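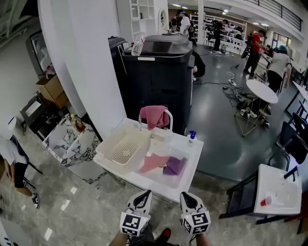
Wurnisbridge is a company of 18 people that teaches machines to do housework, on the theory that housework is beneath us, and has found that most of us aren't very good at it. We started out in commercial laundry. Today most of our floor is given over to household jobs, done by hand with grippers, over and over, by people who used to do something else. A typical station is a sink cart with a dish rack on one side and a clear basin on the other, a pink cloth and a purple cloth in the basin, and a towel over the bar behind it. If you have ever wanted to be paid to handle a washcloth with total concentration, please see the bottom of this page.

## How we got here

The company began as the linen service for a group of hotels in Plarkongate. Bendik Skjelbred ran the pressing room, and he bought our first folding machine after a trade show at which, he maintains, there was free lunch. The machine folded sheets beautifully. It did not fold anything else. Fitted sheets it treated as a personal insult.

Six people on the folding line had been told their jobs would "evolve." They evolved into standing next to the machine and pulling things out of it. That went on through one long winter, and it was Azra Babić, then the shift lead, who wrote the memo that still hangs by the time clock. It ran to one page and said, in part, that if the company meant to automate the work it might ask the people who knew how the work was done. Management agreed, mainly because the fitted sheets were piling up.

We sold the hotel contract to Ó Dálaigh, who still do it very well, and kept the people.

## What we do now

Our customers build household robots. They come to us when they need to see a job done properly many times, by hands that know it. Our operators work with a gripper in each hand, which means doing with two fingers what you have always done with five. New hires find this funny until lunch. By the end of the first week they are reaching for their coffee with a pinch, and their families start to comment.

A standard order is 200 runs of one task. We reset the station between runs, and the reset is half the job - you can't hang up a towel again until somebody has taken it down. Our scheduling system is called Fletia. It was supposed to save us an hour a day and now takes up most of Bendik's.

## What changed for the people here

We get asked this a lot, usually by visitors who lower their voices first.

Some of it is better. The pressing room was hot and loud and hard on the shoulders, and no one has asked for it back. Pay went up when the job titles did. Operators now set the pace of a session and can throw out a run they don't like, where on the old line the belt set the pace and had no opinion about quality.

Some of it is odd. People with 20 good years of knowing how wet a cloth should be now have to say so out loud, to an engineer, who writes it down. It is slower work than it sounds, and your wrists know about it by Thursday, so we rotate stations and stop for breaks whether or not anyone admits to needing one.

And some of it we don't know. We are aware that we're helping to build the thing that may someday do this instead of us. Azra's position is that she would like to see it try a fitted sheet. The company's position is in writing: no one here loses a job to something they helped teach, and retraining is on paid time. We first signed that in November of our second year and we sign it again every year, with cake.

## Working with us

We hire people who have cleaned, cooked, folded, stocked shelves or raised children. A technical background is fine and we try not to hold it against anyone. Training takes two weeks. Wear comfortable shoes.

Visits are by appointment. Ask for Azra, who runs the floor. Bendik will also offer to show you the original folding machine, which is in storage and, he says, just needs a part.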